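Filed under: Growing Fruit > Containers and Pots > Citrus

Moving a potted orange outdoors, and when to feed it

I've had a small orange tree in a pot for two years. It came from the garden centre at Prirnport and has lived in a cool back bedroom all that time, on the sunny side of the house. It flowered in December and again in spring, and it set a lot of tiny fruit, most of which has dropped. The leaves are going yellow between the veins, mainly the newer ones. I water it when I remember, which is probably too often. We are on hard tap water here.

I'd like to put it outside for the summer but I'm worried about wind. We're on the hill side of Erness and anything left on the patio gets a battering. Should I repot it first, or leave it in the pot it came in? There are roots showing at the bottom. Also, is ordinary tomato feed all right, or does it have to be the citrus stuff?

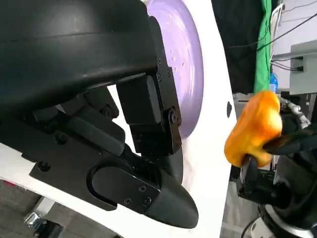
Secateurs are the other thing. The tree has some long thin shoots coming from low down, and I don't know whether they should come off. My old pair has blades too thick to get in among the thorns without taking half the tree with them. I could do with something that tapers to a narrow, rounded tip, like the long black fingertip there, so I can reach into the middle without stabbing the bark. Does anyone use the narrow snips sold for picking grapes, or are they too weak for wood?

Posted by hillsidepots, June 2019

mossy bench wrote:

Yellow between the veins on new leaves is nearly always iron, and with hard water that's no surprise. Rainwater if you can collect it. If you can't, a dose of chelated iron will green it up, but the yellow will come back if you carry on with the tap.

Fruit drop is normal. A young tree will set far more than it can carry and shed most of them. I wouldn't let one that size keep more than a handful anyway.

On going outside, do it in stages. Put it out in shade for a few hours, bring it in, and keep that up for a week or so before it gets any full sun. Mine went straight out one year and the leaves bleached white in patches and fell. Keep it against a wall, out of the wind. A heavy clay pot helps, or drop the plastic one inside something heavier.

Repot now if the roots are coming through. Go up one size only. A small root ball in a big pot sits in wet compost and rots. I use a loam-based compost with grit added, and I leave a gap at the top so the water doesn't run over the rim. Don't feed for a few weeks after.

Water properly until it runs out of the bottom, then leave it until the top of the compost is dry. My measure for the iron is an old mug kept for the purpose and marked on the inside. Don't use it for tea afterwards.

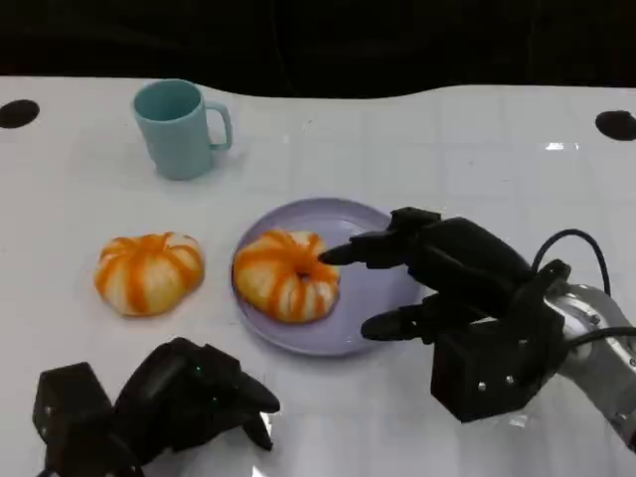

Pale teal mug on a white tabletop.

The shoots from low down depend on where they start. Look for the graft, a lump or a bend in the stem just above the compost. Anything from below that is rootstock and needs to come off flush. It often has leaves in threes, so it's easy to tell. Anything from above the graft is your orange and can be shortened if it spoils the shape. Grape snips are fine for green growth. They won't do wood, and you'll bend them trying.

trugandtwine wrote:

Tomato feed is no good, too much potash. Get the summer citrus one.

Kerbside Plum wrote:

I'd disagree a bit with the above. I ran out of citrus feed one summer and used tomato feed at half strength for two months with no harm that I could see. What it lacks is nitrogen and the trace elements, so I wouldn't do it all year. Seaweed in between makes up some of the difference.

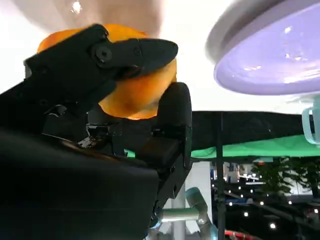

The other thing I'd check is scale insect, especially after a winter indoors. Look along the midrib on the underside of the leaves for small brown bumps. If the leaves feel sticky, you've got it. Wipe them off with a damp cloth and a drop of soft soap, and go over it again a fortnight later — the young ones are hard to see the first time. Ants going up the stem are another sign.

As for bringing it back in, go by the nights and not the calendar. I move mine once they start getting properly cold, and I keep it well away from the radiator. Dry heat takes the leaves off faster than cold does.

Comments

leekbed: Same yellowing on my lemon. Switched to the water butt and the new leaves are fine, but the old ones never went green again.

hillsidepots: Thanks all. Found the graft and three of the shoots are from below it, leaves in threes as described. Off they come. Will repot at the weekend.

damp corner: Is grit the same as sharp sand for this?

mossy bench: No, coarser. Horticultural grit, not the builders' sort.

Tags: citrus, orange tree, yellow leaves, repotting, hard water, scale insect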